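Search this site
Search for: Go

Small Notes on Robot Software

The binder, the shelf and the planner that was too polite

January 2023

Print this post | E-mail this to a friend

Since the autumn I work on the same task in our office, and my wife asks me at dinner if the robot can put away the binder now. I say "almost". I wanted to write down what "almost" means, because it is a more interesting word than I thought when I started.

The task sounds like nothing. There is an office cabinet. The robot opens the door, takes a ring binder, puts it on the shelf inside, and closes the door. A child of four can do it. Our stack at Skuvia can do each of these pieces, and could do them already last June. To do them one after the other, with the same settings and without me touching the keyboard, is a different story.

I should say what I am responsible for, so that you do not think I build the whole machine. I write the layer between perception and motion planning. Perception tells me "there is a door, there is a shelf, there is a box-like object with this pose". The planner wants collision shapes, a goal and some limits. My code sits in the middle and translates, and it also decides what to do when one of the two sides is not happy. Dorota Nowicki writes the perception part. We sit back to back, which saves many messages.

First problem: the door is not a wall

Our first version treated everything in the depth data as an obstacle. The cabinet became a cloud of small cubes, and the planner was told to stay three centimeters away from each cube. For driving around a room this is fine. For reaching into a cabinet it is terrible. The open door, the shelf and the edge of the countertop together make a kind of slot, and if you grow each surface by three centimeters the slot closes. The planner then looked for a path for as long as we allowed it, and came back with nothing. It was very polite. It never hit anything and it never did anything.

I tried to make the margin smaller, of course. With one centimeter it found paths, but then the noise in the depth data became important. The surface of the cabinet is pale and quite smooth, and at a flat angle our sensor gives points which float in front of the real surface. So a path was free in one moment and blocked in the next one, and the arm stopped in the middle with a small shake, like a person who forgot why he came into the room.

What helped was to stop planning against raw points for the things we already understand. When perception is sure that it sees a door, we now fit a flat panel with a hinge axis, and remove the points which belong to it. The door is one clean shape with one number for its angle. The same for the shelf and for the countertop. Only what is left over stays as cubes. The margin can then be different for each shape: small for the shelf, because we want to be close to it, and bigger for anything we have no name for.

There is a list of 178 recorded runs which I replay each time I change this code. With the raw cubes, the planner found a full path in few of them, and I do not want to print that number. With the fitted shapes the ones that still fail are mostly failing for good reasons, for example the door is not open enough and the elbow really has no place.

Second problem: two binders

For a long time we tested with one binder only. Then we put a second one in play, and I learned that my code had a quiet belief that there is one binder in the world.

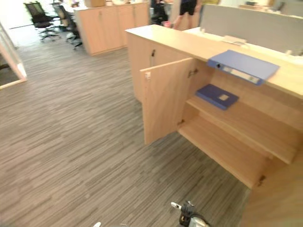
Cabinet test: one blue binder on the middle shelf, the other on the countertop, sticking out past the front edge.

The tracker gave each detection an identity, based on color, size and the last known position. Both binders are blue. When the gripper passed between the camera and one of them, the detection was lost for a short time, and when it came back the tracker sometimes gave it the name of the other one. In the log it looked like the binder jumped from the counter to the shelf by itself. The task layer saw this and was very pleased, because "binder is on shelf" was exactly the goal. It reported success and closed the door. I must admit that this happened in front of visitors.

Dorota's first idea was to use the label on the spine. The label on the counter binder is a long white strip, and the label of the other shows as a small white window, so they should be easy to separate when both spines are in view. It is a good feature when you have it. But as soon as a binder is turned, or the hand covers it, the feature is gone, and you are back to "blue, flat, this big".

So we did the boring thing also. An object may not change its support surface without a reason. If binder A rests on the countertop, it stays there in our world model until the gripper has held it, or until we see the place where it was and that place is clearly free. It is only a small table of allowed changes, 40 lines of code if you do not count the tests. I was a little ashamed how simple it is after all the weeks of tuning the tracker.

Dorota does not like this table completely. Her argument is that people also move things, and then the model will insist on an old truth. She is right. For now the "clearly free" rule covers that case, but it needs a good look at the old place, and sometimes the robot must move its head to get that look. We lose two seconds. I think two seconds is a fair price, she thinks it is a sign that the probabilities should be done properly. We will see who wins.

Third problem: the part which sticks out

A binder which lies completely on a counter is hard to grasp with a two-finger gripper, because it is flat and the fingers have nowhere to go. A binder which sticks out past the edge is a gift. One finger below, one finger above, close.

But my fitted shapes made a new mistake here. The countertop was fitted as a flat panel, and the points of the binder near the edge were so close to it that the fit took them as part of the counter. The counter became longer than it is, exactly by the part of the binder which was in the air. The planner saw a solid shelf where there was air, and refused to put the lower finger there. From outside you saw a robot standing in front of the easiest grasp of the day and doing nothing.

The correction was to run the object detection first and to take out its points before fitting the panels, and not after. One line moved up. To find that line I needed most of a week, since the order was set in a launch file that I had copied from the Arsenault project (our old mobile base) and never read carefully. If you inherit launch files, please read them. I say it mostly to myself.

The cost of replanning

Now that the shapes are clean, we can plan again more often. Each time the door angle changes by more than two degrees the scene is updated and the planner starts from the last path and not from zero. The median planning time in the replay set is 457 milliseconds. The worst one is 1188, and it is always the same recording, where the door is half open and the base stands too close. I looked at that recording so many times that I could draw it.

I also tried to keep a library of old paths, and to choose the nearest one as a starting guess. It was faster on average but it gave strange elbows. The arm remembered some detour from another day and repeated it with great confidence. I turned it off. Maybe with a better distance between scenes it would be useful, but I do not have such a distance, and comparing only the door angle is too naive.

Tooling, for those who like it

The most useful thing I wrote in this period is not in the robot at all. It is a small viewer which shows three things next to each other for one moment in time: the camera picture, the world model, and the reason for the last decision in a full sentence. For example "lower finger blocked by countertop, distance minus 12 mm". Before, I had these reasons as error codes, and I had to open a second file to know what code 31 means. Writing sentences took one afternoon. I found the long countertop with the very first recording I opened after that.

The viewer is called Grundska, for no reason that I can defend. It reads our log format only, so there is not much sense to publish it now, but two readers asked and I promised to look at it.

What is still open

Closing the door with the arm coming out of the cabinet is still done as two separate motions, with an ugly pause between them. The weight of the binder is not in the model, so a full one hangs down a bit at the tip and touches the shelf earlier than planned. Last thing, the colleagues in Kallthorpe have cabinets where the door opens to the other side, and I would like to know before my trip there if my hinge code has a quiet belief about left and right. I already have a suspicion in which function.

Filed under: planning, perception, world models

Print this post | E-mail this to a friend

Contact | Copyright 2023 Small Notes on Robot Software. All rights reserved. | Back to top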